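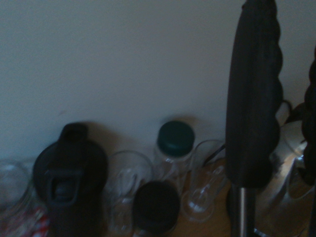 The Marnava Catalog Goes Online, Sort Of

Members have been asking since September when the Marnava pamphlet collection would be searchable from home. The answer, according to the announcement that went out last week, is now. I spent two evenings with it and would put the answer closer to "parts of it, if you already know what you want."

Some background for newer readers. The collection holds 2,614 pamphlets, mostly local sermons, school programs, election broadsides and a long run of seed and implement lists. For years the only way in was the typed card file, and after that a printed finding list that stopped at the letter R when the typist retired. Skultance, the company hired to scan and index it all, promised full text for every item. That was the word in the proposal: every.

I picked 72 titles from the old finding list and looked each of them up. Most came up under the title. Searching by author was another story. The Melis family, who printed a good share of the early material and wrote a fair amount of it too, shows up under 4 spellings, one of which is "Mells." None of them point to the others. If you type the correct one you get the sermons but miss the almanacs, and you would have no way of knowing the almanacs exist.

Full text is uneven. The later items, printed on decent paper in plain type, search very well and I found a reference to the Vilano bridge fire that I had been after for years, so credit where it's due. The older ones were read by software and, as far as I can tell, by no human being afterward. "Congregation" comes out as "Gongrcgation" often enough that I started searching for it that way. Long s is read as f throughout. Three of the pamphlets I opened had their pages in the wrong order, and one had the back cover of a different pamphlet attached.

I put these points to Evdokia Lambrakis, who is managing the project on the library's side. She was patient about it. The spellings will be merged in a second round, she told me, and readers can report bad pages with the button at the foot of each record. She did not have a date for the second round. I asked whether it was in the contract and she said it was "understood." I have been on the receiving end of a few things that were understood.

My larger worry is the card file. The announcement describes it as "superseded," and there is talk of using the cabinet space for something else. The cards carry penciled notes on donors, missing plates and variant printings going back several librarians, and not one of those notes made it into the new records I checked. Until they do, the cards are the catalog and the website is a convenience. Please say so if you are asked.

If you want to try it yourself, use the link on the library's collections page and choose "title begins with" in place of the default search, which seems to look at everything except the title. Send me your odd results, with the record number, and I will pass them along in one batch. Corrections to the finding list, S through Z, are also still welcome.

November 15, 2020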